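Liltel kit review: speaker notes
Emlyn Owen, 2020-02-07

Slide 1. Say hello, thank Marjan Rahimi for setting up the room. Ask who has tried to teach a robot to handle cloth. Wait for the groans!

Slide 2. What comes in the kit: two hand-held grippers, marker cubes, a shoulder harness, cables, and the Fetitz software for sorting recordings. You do the chore with the grippers in your hands, and the recording becomes training data. I love how direct that is (no joystick, no robot to babysit).

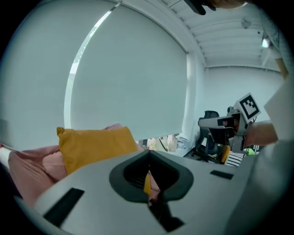 Slide 3. Setup. Mine took 8 minutes the second time and a lot longer the first, so go slowly here and mention the calibration step, which the manual buries near the back. Chih-ming Hsu has a printed cheat sheet, pass it around.

Slide 4. The numbers. We planned 200 recordings and came home with 408, and I'd have happily kept going. The service plan covers up to 3000 before you pay for more storage. Somebody will ask about price: point them to the handout.

Slide 5. Soft things. My favorite part of the talk, don't rush it. Cushions, clothes, anything that flops. Talk about closing both grippers together before lifting.

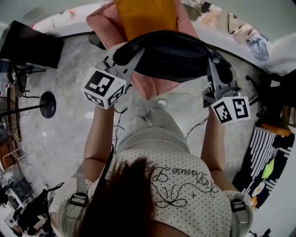
Two-handed work on a black fabric item, over a pink garment on the floor.

Slide 6. Gripes. I'd like softer straps and longer cables. Wen-hsiung Tang wants a lighter handle, and he's right.

Slide 7. Questions. Offer the loan kit, sign-up sheet by the door, first slot is in May.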